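Grinside Laboratory – Student Research Notebook
Entry for Sunday, continued in the evening
Recorded by Josefina Medina

Present: Medina, Calloway, Okabe. Dr. Iwasaki joined by telephone at 4:15.

The November intake of high school interns is now settled. The laboratory received 45 applications and has eight places. Offers were sent on Friday under Dr. Iwasaki's signature. Two of the eight have asked to begin after their school examinations, and this has been allowed.

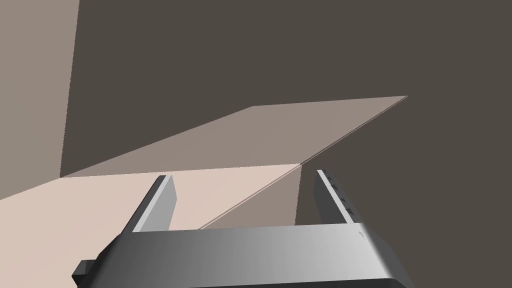
Each intern will be assigned to one part of the sleep and attention study. Mr. Calloway will supervise scoring of the reaction-time records, and Ms. Okabe will supervise the sleep diaries. Interns are not to contact participating families directly. Any call from a parent goes to the study office, and the time is to be entered in the green book.

Scoring check. Mr. Calloway and I scored the Brurum school set separately and compared results. The set holds 1,932 trials after practice trials are removed. We disagreed on 417 of them, far more than expected. Nearly all of the disagreements concern responses made before the tone had ended. I had marked these as errors; Mr. Calloway had marked them as early but valid. The written protocol does not settle the matter – page 6 says only "premature responses to be noted."

Dr. Iwasaki's ruling by telephone: early responses receive their own code, E, and are kept out of both the error count and the averages. Both scorers will repeat the full set under this rule. The earlier sheets are to be kept, initialed, and filed behind the new ones.

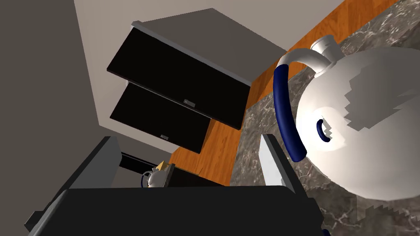 Diaries. Ms. Okabe reports that the Tirell diaries came back with bedtimes written in three different ways. She proposes a printed grid in place of the blank line. Agreed. Draft to Gus Kincaid for printing.

Outstanding:
Consent forms for the two late starters – Medina
New page 6 of the protocol – Calloway, then Iwasaki
Reply to the Boateng Fund on travel costs for interns – Iwasaki
Second desk lamp for the scoring room, requested again

Rescoring begins tomorrow at 9:00. Scorers are asked not to discuss individual trials until both sheets are complete.

J.M.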